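FOR IMMEDIATE RELEASE
Tue 4 May

Wei Sandwich Counter to Open in Oltdale, With Somewhere to Put the Sandwich

OLTDALE – Wei, the small-format snack shop that has fed Lasville office workers through many long afternoons, will open its second location later this month on the ground floor of the Skambridge building. The menu is short. The sandwiches are wrapped by hand, and each one gets a tray.
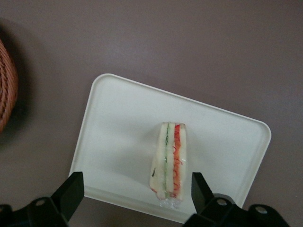
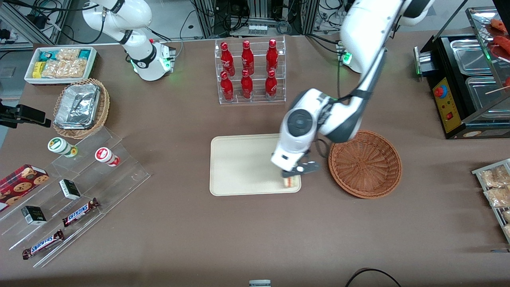
The tray took some arguing. Founder I-seul Shim wanted paper bags, which are cheap and stack well. Her business partner, Pin-yu Yau, had eaten a great many sandwiches out of paper bags and had formed a view.

"A bag is where a sandwich goes to get sat on," said Yau. "We tried the bags for 12 days in Lasville. I kept a diary. It is not a cheerful diary."

Shim gave way on the bags and held firm on everything else. The Oltdale shop will stock cold soda, cookies, crackers and candy bars, all within reach of a person holding a sandwich in the other hand. She laid out the shelves herself and has asked that they be left alone.

"People come in for lunch and leave with lunch and a chocolate bar," said Shim. "I don't push it on them. I just put it where they're going to be standing."

The shop opens with 4 kinds of sandwich, all made the same morning and sold until they run out. The kitchen can turn out up to 200 a day, a number Yau calls ambitious and Shim calls Thursday. Anything left at closing goes to the staff, who have so far raised no objection.

Hot food will follow once the two partners agree on what it should be. Talks are continuing. Soup has been ruled out twice.

There are 25 seats, most of them by the window and one behind a pillar. The pillar seat gets a small discount, and Shim reports that it is already the favorite of people who would like to eat without being found by their managers.

Skambridge tenants can order ahead at the counter or by phone beginning the week before opening. Walk-in customers are welcome from the first morning. The opening date will be posted on the shop door as soon as the sign maker returns the sign, which currently spells Oltdale with one L.

Press contact: Pin-yu Yau, Wei, Oltdale | © Wei. All rights reserved. | Back to top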